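## 4. Collecting Demonstrations

A learning system knows what it has been shown, and somebody has to do the showing. The Graselow set holds 233 demonstrations of one modest chore: taking hold of a zip bag by its corner.
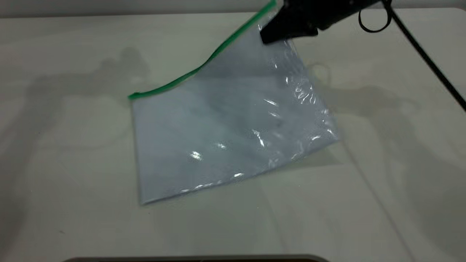 One reader of our draft asked whether 70 good examples might not teach more than 233 tired ones. They might. Section 4.2 takes up the question, once we have settled what "good" means, a matter on which the authors held 2 opinions each.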